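Chapter 4
The Table and What Stands on It

I wrote the first draft of this chapter at a table so small that my elbows hung off both sides. It had been sold to me as a desk for a student room, and I suppose a very tidy student could have managed. I lasted one August. By the end of it I had a stiff neck, a tea stain on page two and a strong opinion about tabletops, and that opinion is where we're going to start.

In the last chapter we looked at chairs, and if you did the measuring exercise you'll have a sheet with your own seat height and elbow height on it. Keep it handy. We'll need both numbers again when we get to the section on table height.

This chapter is about the surface itself: what it's made of, how deep it should be, and what happens to it once people start putting their things down. My old teacher, Annick Fleury, used to make us draw a table from above before she let us draw it from the side. We grumbled about it no end (the side view is much more fun, all legs and corners), but she was right. People use a table from above. They see the top and the things on it, and they hardly ever look at the legs until they bang a shin.

So get a sheet of paper and draw the surface you work at most. Put in everything that's on it now – cup, charger, post, whatever. Don't tidy up first! I've marked a good many of these drawings and I can always spot the ones where somebody had a quick clear-out.

Now for some words you'll meet again and again. The worktop is the whole upper surface. The clear area is the part with nothing on it. The footprint of an object is the patch it covers, and the reach zone is the part you can get at with your elbows still near your sides. A laptop has a funny sort of footprint, as its base is flat but the lid leans back when it's open, so it needs more room behind it than you'd think. If you push it up against a wall you'll soon find out.

I'm very fond of pine for a first table. It's pale, it's easy to sand, and you can read it like a page: the grain lines tell you which way the boards run, and the knots are where branches once grew. It's also soft. Press a thumbnail into it and you may well leave a mark, which some people can't bear and I rather like.
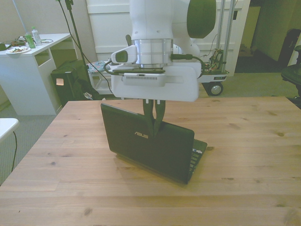
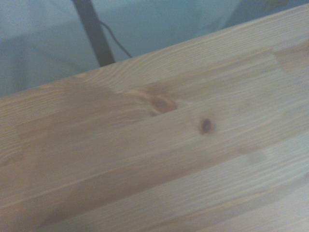 Figure 4.1 Pale wooden tabletop with a laptop standing on it (first picture), and a pale wooden tabletop seen close to, with the grain running lengthwise (second picture).

Look at the direction of the grain before you do anything else. On most tables it runs the long way, and there's a good reason to keep it like that. Wood swells and shrinks far more across the grain than along it, so a top made of long strips side by side will get a little wider and narrower through the year while its length hardly changes. The fixings underneath have to allow for this. Screw a wide top down hard to a stiff frame and sooner or later something will split, usually with a bang and usually at night.

Colour is the next thing. Strips cut from different boards are seldom a perfect match, and one may be a warm amber while its neighbour is nearly cream. Students often want to stain the whole lot brown to hide this. Please try a scrap first. Pine takes stain in blotches, and I once turned a perfectly nice table called a Cloltberg into something that looked like a giraffe.

Then there's depth, front to back. A laptop by itself doesn't ask for much, but add a notebook, a plate and your forearms and things get crowded quickly. In section 4.2 we'll work out how much depth you need from your own drawing, and Solomiia Semeniuk has kindly let me use her plans for the Stelmakh table, where she had 200 millimetres to play with in front of the keyboard and wanted 300.

Before you turn to it, go back to your sketch and shade in the clear area with a soft pencil. Then draw your reach zone over the top. Bring the sheet with you to section 4.1, where we'll start by measuring it.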